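Trosholm's robot learns lab chores from fewer demonstrations

TROSHOLM, May 20, 2021 - I'm Vira Antoniuk, I run the manipulation group at Grerkatix, and I get to share a result we've been itching to talk about. Our new training method, Robles, lets a robot arm pick up small bench tasks from 222 human demonstrations. Our previous method needed 800 for the same set of jobs!

The trick is in how we slice up the recordings. Robles splits each demonstration at the moments when the gripper makes or loses contact, then spends most of its training time on those short stretches (the long, easy swings through open air get far less attention). Ieva Sepp came up with the idea while working on see-through labware, which had been giving our depth cameras fits for ages.
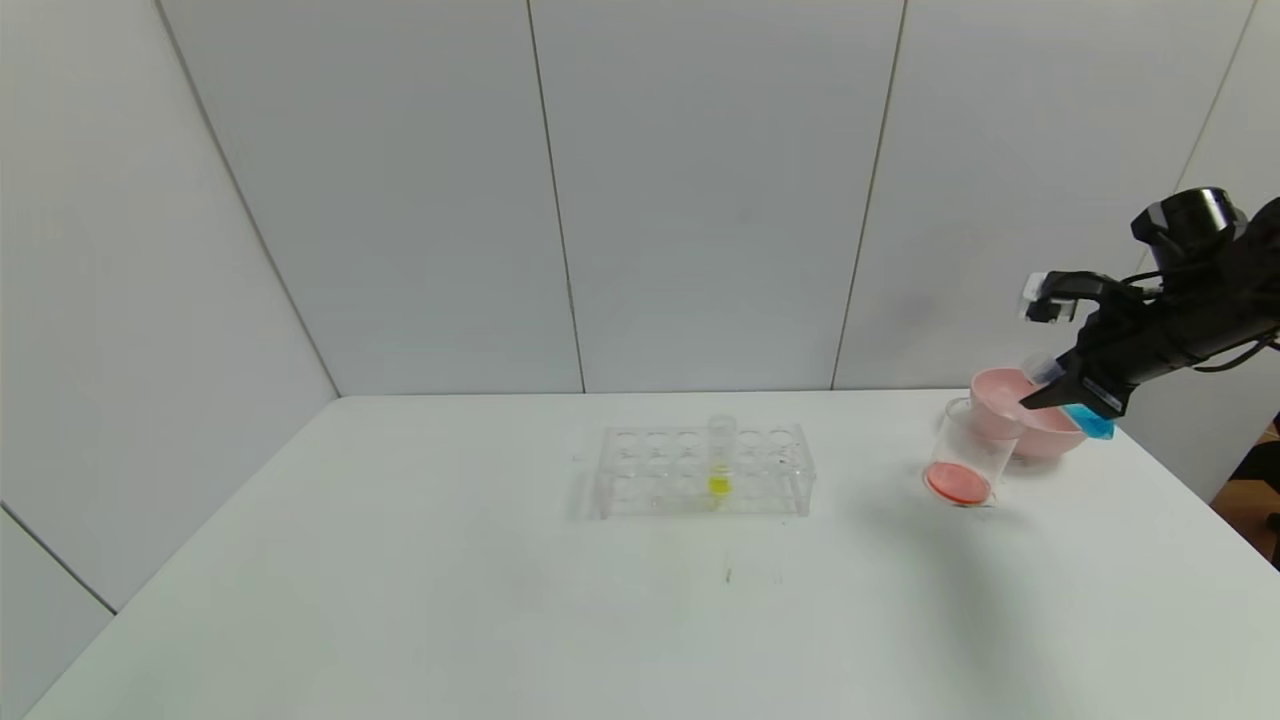

The Robles test bench, with a clear tube rack, a pink bowl and a cup of pinkish-red liquid.

We tried the method on 14 tasks, all with clear plastic parts and small amounts of colored liquid. It matched or beat our old method on every one except 2, both of them pouring jobs, and we're still picking those apart.

"I expected the tubes to be the hard part, and then the cups kept me up at night," said Baiba Venckus, who ran the trials. "Pouring is next on my list."

Our friends at Briltel are helping us with a second bench, and we plan to release the code and the demonstrations in July. If you work with transparent objects and want an early look, write to Javiera Urrutia on our press desk - she'll put you in touch with the team.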